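Looking after your football kit at home

My mother washed kit for two sons and a husband, and she had firm opinions about mud, most of which have turned out to be right. The first is to leave it alone. Let a muddy shirt dry fully on the line, then take it outside and beat it against the wall before it goes anywhere near water. You will be amazed how much comes off, and your machine will thank you for it.

After that, turn everything inside out (numbers and badges especially) and soak it in cold water for 20 minutes with a squirt of washing-up liquid. Wash at 30 and skip the softener, which clogs up the fabric and holds on to the smell — I learned that one the hard way with a goalkeeper's jersey.

Boots want a little more patience. Knock the soles together, work round the studs with an old toothbrush, and pull the laces out so the tongue can air. Stuff them with newspaper and change it after 2 hours, then again before bed. Please don't be tempted by the radiator, however late it is! It cracks the uppers and loosens the glue.

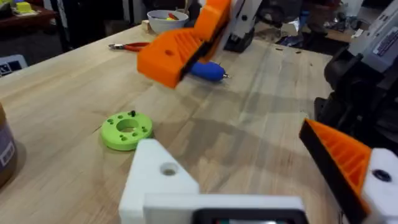 A lime-green disc on a wooden tabletop, with a small black screw at its rim.

Shin pads are easy. Wipe them down with warm soapy water, rinse the straps well and leave them by an open window overnight.

Recent tips
Getting grass stains out of white socks
Storing goal nets over the winter
How to pump up a ball without ruining the valve
Drying gloves in February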